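Capítulo 7

Enseñar con las manos: demostración guiada y teleoperación

Hasta ahora hemos hablado de robots a los que alguien les escribe lo que tienen que hacer. Una trayectoria, una lista de puntos, una condición de parada y poco más. Quien haya hecho los ejercicios del capítulo anterior sabrá ya lo satisfactorio que resulta ver que todo encaja, y también lo pesado que se vuelve cuando la pieza cambia de sitio dos centímetros y hay que volver a empezar. En este capítulo vamos a movernos a un terreno distinto y, si me permiten la confianza, bastante más agradecido: el de mostrarle al robot la tarea, igual que se la mostraríamos a un aprendiz que acaba de entrar en el taller y todavía no sabe dónde dejar la chaqueta.

Hay dos maneras clásicas de hacerlo. En la primera, que llamaremos enseñanza cinestésica, la persona agarra el brazo del robot y lo lleva por el camino deseado mientras los sensores de las articulaciones van tomando nota. En la segunda, la teleoperación, la persona se queda a cierta distancia y mueve el robot con un mando, unos guantes o un par de brazos gemelos que hacen de maestro. Las dos producen lo mismo sobre el papel — una secuencia de observaciones y acciones a la que llamamos demostración — pero se sienten muy diferentes al practicarlas, y esa diferencia acaba notándose en los datos.

La enseñanza cinestésica es estupenda para brazos ligeros con pinzas sencillas. Uno nota el peso, nota el tope y corrige casi sin pensar. El problema aparece con las manos de varios dedos: ¿cómo se guía a la vez una muñeca, un pulgar y el resto de los dedos, y encima en dos brazos? Haría falta un pulpo con mucha paciencia. Por eso, en la manipulación con dos manos, casi todo el trabajo de este libro se apoya en la teleoperación, y de ella nos ocuparemos en la mayor parte del capítulo.

Conviene empezar por una tarea modesta. En el curso de prácticas de Nostwood, del que salen muchos de los ejercicios que siguen, la primera sesión se dedica entera a recoger una fruta de la mesa y volver a dejarla. Parece poca cosa y tiene su miga. Hay que decidir qué mano se acerca, cuánto se abren los dedos antes de bajar, por qué lado entra el pulgar y qué hace entretanto la otra mano, que no debería estorbar ni tapar la vista. Cada una de esas decisiones la toma el operador en un instante, y cada una queda grabada como si fuera parte de la lección. 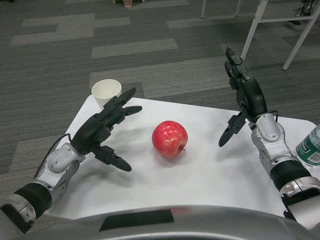

7.1 Antes de grabar

Fíjense en las dos manos negras, una a cada lado de la manzana: la izquierda abierta, con la palma orientada hacia la fruta, y la derecha más erguida, con los dedos casi verticales. De esa postura se puede llegar al agarre por varios caminos, y quien opera tiene que elegir uno y mantenerlo con cierta constancia. Si en una demostración entra por la derecha y en la siguiente por la izquierda, sin que nada en la mesa lo justifique, el modelo aprenderá una mezcla de las dos que no sirve para ninguna.

También hay que mirar lo que rodea al objeto. Un vaso de papel cerca de la esquina o una botella en el lateral cuentan como parte de la observación aunque la tarea no los mencione, y a menudo nos interesa que estén ahí, cambiando de lugar entre una toma y otra, para que la política aprenda a no hacerles caso. Volveremos sobre esto en el apartado 7.4, al hablar de la variación deliberada.

Para las prácticas del capítulo usaremos el cuaderno de registro de Primthorpe, que encontrarán en el material complementario, y pediremos 100 demostraciones por tarea. Con la fruta bastará. Para las tareas de doblado y vertido, que llegan más adelante y son bastante más traicioneras, subiremos a 200. No se asusten: una vez que el cuerpo se acostumbra al mando, la mano va sola, y las primeras tomas, siempre un poco torpes, pueden guardarse en una carpeta aparte para el ejercicio de filtrado.

Antes de pasar a la página siguiente, hagan una prueba muy sencilla. Pongan una manzana sobre la mesa de la cocina, cójanla despacio con una sola mano y anoten en un papel todo lo que han decidido por el camino. Guarden la lista; la necesitarán en el apartado 7.2.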